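Ticket 921 – Fruit bench, mixed tray sorting
Site: Skorkness packing room
Raised by: day shift
Status: Open, waiting on Tritbridge

Problem
Since the Drekura sorting line took over the large citrus in April, the bench gets what the line rejects – small and odd-shaped fruit in mixed lots. Staff now pick these into shallow trays with the hand-held grippers. Day shift reports sore thumbs by mid-morning and more marked skins than when we picked by hand.

Step 1. Check the grip on small fruit
Asked day shift to run a mixed lot at their normal pace. Pads checked first, no splits or loose edges found. Target is 800 pieces a shift, the same as before the changeover.

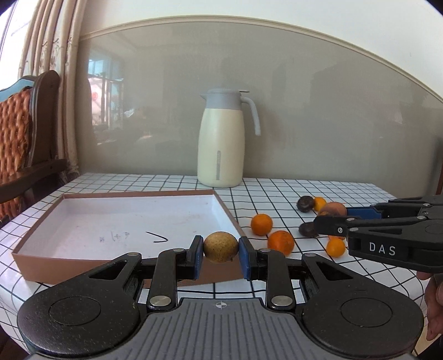
Small yellowish-brown fruit held between the blue pads, mandarins and darker fruit still to the right of the box.

Fruit sits square between the pads. Staff say the trouble is the squeeze: the grip strength that suits a mandarin is too much for anything smaller, and they are left to judge it by feel. Two people asked to go back to gloves for soft fruit. Passed on to the shift lead, no decision yet.

Step 2. Check tray spacing
Okeke bench guide says to leave a finger's width between pieces. That was written for hand picking. The open jaws need more room, so staff nudge the neighbouring fruit to get in. Asked them to spread each lot out before starting – adds about 20 seconds a tray.
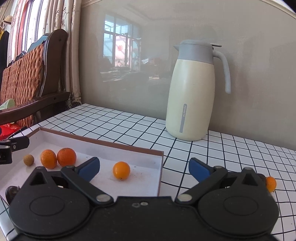 Step 3. Changes to the roster
Bench turns cut to 120 minutes, then swap to labelling or the line. Staff were fine with this but want it written into the roster, as the line is short of trained people and swaps get missed.

Still to do
– Tritbridge to quote on softer pads
– Okeke guide to be updated for grippers
– Day shift to note sore hands in the log at each swap

Leave ticket open until the pads have been tried on both shifts.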